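About Vekum

Vekum tests whether machines can do ordinary chores. We look at household work such as clearing a table, sorting a drawer or hanging up keys, and at the small jobs on a shop floor that still get done by hand: emptying a parts bin, wiping down a bench, putting tools back where they belong. We write up what we find and publish it. Firms that make machines pay us to test them, and so do firms thinking of buying them. Both get the same report.

We don't build robots and we don't sell them. We have no stake in any company that does.

How we started

Archana Rathore set up Vekum after nine years running the packing side of a kitchenware business. Twice in that time she was asked to plan for machines that would take over the mixed-goods line, and twice the machines went back. They could pack one size of box all day. They could not cope with a ladle, a colander and a set of scales arriving together. She kept notes on each failure, and those notes became the first version of our chore list.

The list now has 296 tasks on it. Each one has a written starting state, a finishing state and a time limit, which we set by watching people do the job. A task can be as short as "take the key off the hook and put it in the bowl" or as long as "empty and refill the dishwasher". We add to it every March and drop tasks that have stopped telling us anything.

How we test

Most tasks are tried in simulation first. A simulated room costs little to change, and we can move the lamp, swap the table or add clutter as many times as we like. We make a point of including awkward objects: things with holes in them, things with thin curved parts that catch on each other, old metal with a rough surface. We also turn the lights down. A good deal of real housework happens in cupboards, under sinks and behind sofas, and a system that only works in a bright room is of limited use there.

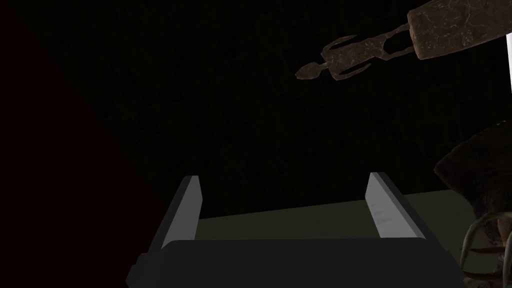 Tasks that go well in simulation move on to our test flat, Useta, or to the workshop next door, which we call Ladetti. Useta has a kitchen, a bedroom, a bathroom and a hall cupboard that is too full. Ladetti has benches, racking and a goods-in area. Nothing is tidied specially before a trial. A person resets the room by hand between attempts, working from the task sheet.

A task counts as done when it is finished inside the time limit with no help and nothing broken. We don't give part marks. If the machine puts away every plate but drops one, the attempt is down as a fail, with a note saying what went wrong.

Where things stand

Our last full round covered 905 attempts on real equipment. We are often asked for one figure that sums up the results, and we don't give one, as it would depend too much on which tasks we had picked. What we can say in general terms is this.

Moving a single rigid object from one clear place to another is mostly within reach. So is wiping a flat surface, provided somebody has cleared it. Machines are patient and will repeat a simple job late into the evening without getting worse at it.

Cloth is still hard. So are bags, cables, wet things and anything that has to be picked out of a tangle. Dark and shiny objects get missed. Opening a stiff drawer while holding something else beats most of the systems we see. The longer the chore, the more chances there are for one small slip to spoil it, and few machines notice when they have slipped.

On the shop floor the picture is somewhat better, mainly where the parts are known and come in the same tray each time. Once the parts are mixed, the results look much like the kitchen ones.

Our view is that a general household machine is some way off, and that a few single chores will be handed over well before then. We have changed our minds on particular tasks before and expect to again — the reports say so when we do.

Who we work with

We take on manufacturers, care providers, landlords and small factories. Our longest-running client is Vishwakarma, a maker of hand tools, who asked us to look at their returns bench and still send us a crate of mixed parts for each new round.

Students can apply for a placement of up to 99 hours, spent mostly on resetting rooms and logging attempts. It is repetitive work, and we say so in the advert.

Contact

If you would like a machine tested, or have a chore you think should be on the list, write to us using the form on the contact page. Please tell us what the job is, where it is done and how long it takes a person. Visits to Useta and Ladetti are by arrangement, mornings only, for groups of up to six.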